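Forum > Members' Help Desk > Travel and Escort Days

Topic: Escort for my father on the June memorial day trip — family member or assigned?

elzbieta_g
Posted Thursday, January 8, 2026
Good evening to all. My name is Elżbieta Gajewski and I am writing for my father, who served 15 years in the army and is now using a walker. He wants to apply for the June trip to the memorial in Vurnberg. The form asks for an "escort preference" and I do not understand if I may write my own name there. English is my third language, so maybe I read it wrong. Also, the escort fee is 320 and I want to be sure it is paid only after he gets a seat. Thank you for your patience.

Ruchti_Harold
Welcome. You can write your name, but it is a preference only. The trip office decides. Last year my daughter asked to come with me and they gave me a young man from Lonent instead. He was very polite and he knew how to fold the wheelchair, which my daughter does not.

marchingboots
I disagree a little with Harold. If the veteran has a medical need and the doctor writes it on the second page, they almost always take the family member. My wife came with me for this reason. Do not leave the second page blank.

Ruchti_Harold
I had the doctor's page too, marchingboots. It was complete.

marchingboots
Then maybe it depends on the year. I only tell what happened to us.

elzbieta_g
Thank you both. My father does not sleep well in a strange place and he takes his pills at fixed hours. With a stranger he will say "I am fine" and take nothing. This is my worry. Is there a training for the escort, and is it required also for a daughter?

viser_road
Yes, required for everybody, family too. It is one evening and takes three hours. They show how to help a person on the bus lift, what to do if somebody falls, and how to fill in the medicine card. You carry the card around your neck all day. Ask for two cards, the first one gets coffee on it.

quietdrummer
My opinion will not be popular. I think sons and daughters should stay home. My father's escort was a man from his own branch, and on the bus they talked about things he never told us in our kitchen. If I had been in the next seat, he would have stayed silent to protect me. The pills are a real problem, but a good escort with a written list can manage the pills.

marchingboots
For some men, yes. My wife was in the seat beside me and I talked the whole way — ask her, she wanted to sleep.

elzbieta_g
Quietdrummer, I have read your message several times. I had not thought about it in this way. I will ask my father what he wants, which I should have done first.

About the payment, does somebody know?

viser_road
You pay after the seat letter comes. You have 30 days from the date on the letter, not from the day you receive it, so open your mail. The veteran pays nothing.
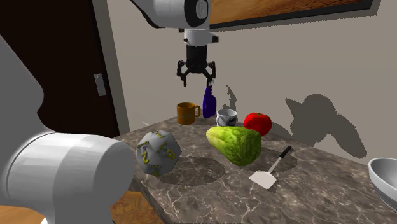
Related topics in Travel and Escort Days

Ruchti_Harold
One more thing about the form. Save your answers on paper before you press Send. The page closed on me and I had to write all the service dates again.

elzbieta_g
I spoke with my father tonight. He says he would like a man from the army for the bus and the memorial, and me for the hotel in Vurnberg. Is it possible to divide it like this?

viser_road
I have not seen it done, but the hotel is open to anybody who books a room. Write it in the comments box and call the office also. They answer better in the morning.

quietdrummer
I wish him a good trip. Please tell us in June how it went.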